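4.2 What changed at the prep counter

The Hedum kitchen serves lunch to the staff of three office buildings, and until the spring its cold prep was done by four people standing shoulder to shoulder. When the two-armed station was being planned, we asked the crew to lay out the work before any hardware was ordered. Annapurna Nair, who had run the morning shift for years, rearranged the simulated counter again and again with our programmer, Siebe Mulder. We had set aside two afternoons for this. It took most of June, and it was the best month of the project!

What came out of those sessions surprised us. We had assumed that the crew would want the arms to take over cutting. They wanted help with fetching, putting away and opening things — the small reaches that fill a shift and that no job description mentions. In the shift diaries, 614 of the 2053 entries dealt with reaching for an item or returning it to its place. Cutting came up far less often, and several cooks wrote that they liked it.
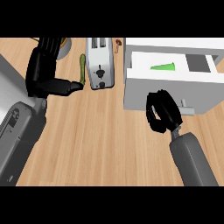 Figure 3. Simulated counter with two robot arms. One gripper is close to a cucumber beside the toaster; the other is below the front of the white cabinet, near its handle. A green wedge lies in the open drawer.

The diaries also changed how we thought about space. Kumaresan Thampi pointed out that a cook leaves a drawer open on purpose when the next order will need it, and closes it when someone has to get past. Our first task list treated an open drawer as a mistake to be fixed. We rewrote it so that a person at the station decides, with a single spoken word, whether a drawer stays as it is. This is a small change in the software and a large one for the crew, and we were delighted by how quickly they began to suggest others.

Roles shifted too. Huệ Đào, hired as a prep cook, now spends part of each week trying out new layouts in simulation and teaching the rest of the crew how to do the same. She asked for the title and pay to match, and got both after the second review. Two other cooks said plainly that they missed the talk at the old counter, where four people could gossip over the onions. We take that seriously. The station was turned to face the room as a result, and the evening shift reports that conversation is easier, though the morning shift is divided on the matter.

Of the 57 change requests made by the crew, 23 concerned where an object should rest between uses. Section 4.3 takes up those requests in detail.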